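Equipment Review: Jondow Tabletop Arm, Simulation Package
Reviewed for the Gunawan teaching laboratory by Anisa Wattimena, 17/01/2019

The Jondow package supplies a simulated tabletop arm and the tools needed to configure it before any hardware is purchased. The license costs $459. This review covers setup and routine upkeep of a single cell.

Installation was completed without assistance from the vendor. The base position must be entered by hand, and the manual gives the procedure on page 155, well after the chapter that first requires it. The default room is plain, with a long white table and a whiteboard on the wall. Low parts near the base, such as the black block marked 8, make a suitable first check of reach.
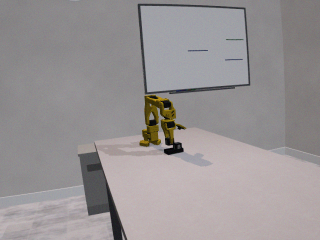 Hakim Simanjuntak writes that his group at Grurkenville had to enter the base position again after every update, and he recommends saving it to a separate file.

We did not encounter this fault in version 544, although a saved copy is sensible practice. Finger alignment required more attention. The opening width and the closing force are set on separate screens, and a change to one does not prompt a review of the other. The close view should be used for this work, with a part held upright between the two yellow fingers. Shadows on the pale surface can be distracting at this range, and the view is somewhat grainy.
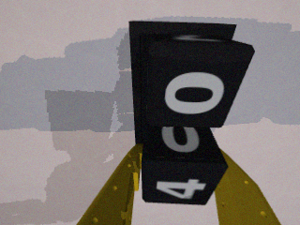 Could the closing force be locked once it has been set? Our students change it by accident, and the log does not record who did so. (Izzati Oei)

The current version offers no lock. Settings can be exported at the end of each session and restored before the next.

The package is recommended for introductory courses, subject to correction of the manual. Departments that already hold a Flilturness license should compare the two before ordering.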